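Subject: Re: Gripper budget for the laundry folding work, what are we really buying?
From: Katia Marino
Date: 2nd January

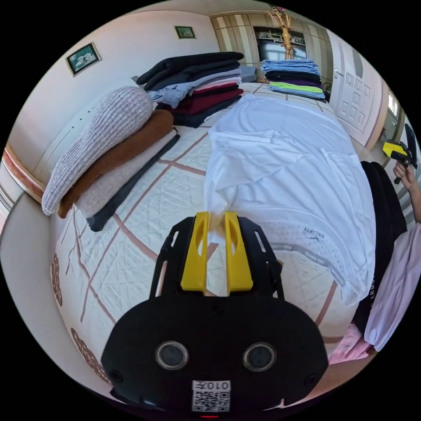 Rebecca Fiore wrote:

> My worry is that we keep pricing the gripper and forgetting the rest of
> it. Last round we put down money for the hand units and then spent
> nearly as much again on fingertips, labels, chargers, cases and a second
> laptop. Can somebody please put the whole lot in one place before I have
> to sign anything? Also, do we need pairs? I keep being told we need
> pairs. And does it have to be the Tundico ones?
>
> Rebecca F.

OK, Rebecca, you asked for it, so get yourself a coffee (a large one!) and I'll go through what I've got so far. The numbers are in the sheet, I'm only going to talk about the ones I have opinions on.

First, pairs. Yes. Sorry! I know it doubles the line and I know how that looks in the sheet, but clothes are a two-handed job. You can pick up a T-shirt with one gripper all day long, but try laying it flat on a bedspread and squaring up the hem with one hand and you'll be there until September. We budgeted singles for the kitchen work and that was fine, cups and spoons don't care. Fabric does. So I've put us down for 6 pairs: 5 in use and one on the shelf, and please don't let anybody talk you out of the one on the shelf. When a unit goes back for repair the whole pair stops, and we lost the best part of two weeks that way last year.

Second, fingertips. This is the one that got us before. They're a consumable and they should be budgeted like a consumable, same as tape or batteries. Knitwear is hard on them, and so is anything with a thick seam, and once the surface goes smooth a thin T-shirt slides right out. I've asked for 50 sets. Teemu thinks that's too many and he may be right, but they're cheap and they don't go bad in the drawer (do they, Teemu?). If you want to trim somewhere, trim to 30 and put the rest in the autumn order.

Third, who to buy from. No, it doesn't have to be Tundico. I have quotes from them and from Gudora. Gudora is cheaper per unit by a fair bit and their handle is nicer, my wrist was much happier after an afternoon with the loaner. But their quote leaves out the mounts and the calibration, and by the time I'd added both back in, the gap was down to 194 per pair. That's still money! I'm just not sure it's enough money to pay for retraining everybody and keeping two kinds of spares. Monique would rather stick with what we know. I'm leaning her way but not hard, so if anyone on the list has run both side by side, please speak up.

Fourth, the boring stuff, which is where I think the first budget fell over:

- storage, and lots of it, clothes eat more than you'd think
- hard cases, one per pair (the soft ones are no good in a car trunk)
- spare charging cables, because they walk
- printed labels for the units, so we can tell which one has the wobble
- a lump sum for somebody's time to check recordings

That last one I'd fight for. If we only pay for collecting and never for looking, we find out about a bad unit a month later.

What I've left out on purpose is the arm. Rebecca Vitale has been asking about the Benedetti one, and yes, I want it too, it's lovely. But I'd rather have a good pile of folding done in real bedrooms, with real closets and other people's sweaters, before we tie up that kind of money in something that needs a bench and a cage. Zoten will rent us an arm by the month when we're ready to try things out, and I've put two months of rental in the second half as a placeholder. If it goes well we can argue about buying one next year, and I'll be arguing on Rebecca V.'s side.

One question back to you, Rebecca F. Does clothing count as equipment? I'd like to buy a few bags of secondhand stuff, mostly slippery sports shirts and big chunky knits, so that every home has some of the same things in it. It would be a tiny amount, but last time I claimed for socks I got a very long email.

I need to get back to Tundico before their price runs out, so comments soonish please, and if you're going to change the sheet, change your own column and leave mine alone (you know who you are).

Katia

> Also, do we still owe Gudora for the loaner?

P.S. Missed this one at the bottom. No, it went back and they waived the fee. I have it in writing.

Contact the list owner | Copyright remains with the individual posters | Back to top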